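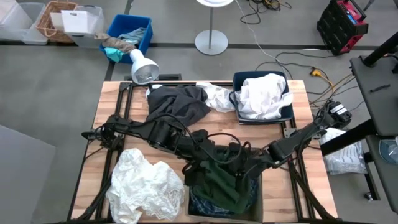

Kinga Orbán wrote to us after the last check that the list was too long and that the most important point, the trap door, came only on the second page. She is right, so now it comes first.

Stage inspection before opening, Indcombe Playhouse
Production: The Lodger at Dunach, December run
Checked by: Bence Dudás
Start: 15:20

1. Trap door, both bolts closed
OK. The left bolt is stiff. I put oil, please try it again before the second act.

2. Staircase unit, brakes and handrail
NOT OK. One brake does not hold when two actors stand on the top step. Vilgot Nyberg will change it. Until then use the wedges.

3. Edge of stage, white tape
OK. Renewed at the side of the prompt desk.

4. Flown window, safety wire
OK. Wire is in place on both ends. Last load test is written in the book, page 141.

5. Lamps above row C
OK. All have the safety chain.

6. Breakaway chair
OK, but there is only one spare. In act two it is broken every evening, so this is too few. Deirdre Madigan is asked to order more.

7. Smoke machine
Not tested. The fluid was not delivered. The smoke detector in the wings must be isolated before the test and switched on again after, with signature.

8. Fire curtain
OK. Closed in 20 seconds.

9. Exits and corridor
NOT OK at first visit: costume rail in front of the exit on the garden side. Moved at 16:10, now free. Please do not put it back there, also not for the quick change.

10. Blue light backstage
OK. One bulb is weak near the quick change place.

Open points: 2, 6, 7
Next check: 15 minutes before the doors open, with Ildikó Virág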